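Wrist view half hidden by the fingers in simulated demos: change the camera, or leave it?

Posted in: Simulation and demonstration data
Tags: wrist-camera, imitation, two-arm, rendering

petkov_k

We are collecting teleoperated demonstrations in simulation for a two-arm task in a domestic room. The policy is trained by behaviour cloning from rendered views and joint positions. So far we have 169 accepted episodes in the set we call Skestham, and the plan is to reach 1009 by June.

My question concerns the wrist view. The gripper fingers take up a large part of the lower half of every picture. They have cutouts, so some of the floor is visible through them, but anything small that lies behind a finger is lost. A colleague wants to move the virtual camera further back and tilt it, which costs us nothing in the simulator. I am reluctant, as the real mount on our second bench is fixed and we intend to fine-tune on a small real set later.

Three things I would like to settle before we record more:

Is there any measured benefit in having the fingers in view, or is it only tradition?

If we do move the camera, can the 169 existing episodes be kept?

Should the second arm be visible in the wrist view at all, or should we hide it in the renderer to reduce clutter?

Training uses 2 views at present, one wrist and one fixed. Images are scaled down before the encoder. I can post the loader settings if they matter.

billard_bench

Leave the camera where the real one is. If you intend to fine-tune on hardware, the pose of the wrist camera is the last thing you should alter for convenience. A policy trained from images learns the relation between finger position in the picture and contact. Shift the camera and that relation has to be learned again from your small real set.

On your first point: yes, in our own runs. We trained the same network twice on one set of episodes, once with the fingers rendered and once with them masked out to flat grey. Out of 14 trials each on a peg pick, the masked version closed too early in most of them. It had joint positions as input in both cases, so in principle it had the information. In practice it relied on the picture. I would not treat 14 trials as proof of anything, but the failures all looked alike.

On the second: you can keep the old episodes if you logged the simulator state and not only the pictures. Set the new camera pose, step through the stored states and render again. Check these before you trust the result:

- object poses were logged at every step, including objects that nobody was meant to touch
- the random seed for lighting and textures was stored per episode
- the asset versions have not changed
- the time stamps of actions and pictures still line up after rendering

The last of these caught us out. Our replay wrote the picture after the physics step and the original recorder wrote it before, so every action was shifted by one step. Training loss looked normal.

One caveat that people forget. The operator made decisions from the view available at the time. If you render from a better view afterwards, the demonstrations still contain the hesitations and sideways corrections caused by the worse one. The policy will copy those without any visible reason for them.

namex_user

just turn the fingers transparent, most simulators let you set alpha on the material. did this for a drawer task and it trained fine. never tried it on the real arm though so can't say

cellwright

I disagree with the transparent fingers if there is any hardware stage planned. It gives you pictures that no real camera will produce.

As to the second arm, keep it. In a two-arm task the position of the other gripper is part of what the policy needs, and hiding it in the renderer removes a thing that will certainly be there on the bench. What matters more is that it turns up in varied places. If the other arm always comes in from the same side at the same height, the network can use it as a clock for the episode and pay little attention to the object.

Our renders have the same problem you describe. We work with upright poles, and the useful part is the strip between the fingertips.
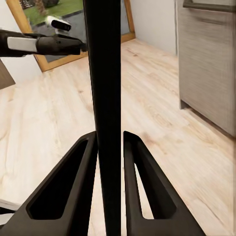

Simulated view over the fingers: black pole in the gap, second arm entering from the left.

Note how little of the picture bears on the grasp. The rest is mainly floor and background. We did two things about it, neither of which moves the camera:

1. Crop before scaling down. Your post says you scale the whole picture. Take a second crop centred on the fingertip gap and pass it to its own encoder at full resolution. On thin objects this helped us more than any change of network.

2. Vary the background. Swap floor materials and wall colours between episodes, and vary the light direction. Dark fingers against a dark object should be in the set on purpose, with enough spread in the lighting that the edge between them does not always have the same contrast.

I would also keep the fixed view. It covers what the fingers hide, and dropping it to save storage is a poor trade.

For the 169 you already have, run one replay with the camera unchanged and compare it with the original pictures pixel by pixel. If the two differ, find out why before rendering anything new.

petkov_k

Thank you. We log full state but not the lighting seed, so the replay will not match exactly. I will keep the camera pose, add the crop and store the seed from the next batch onwards. The one-step shift is being checked now; our recorder also writes the picture before the physics step.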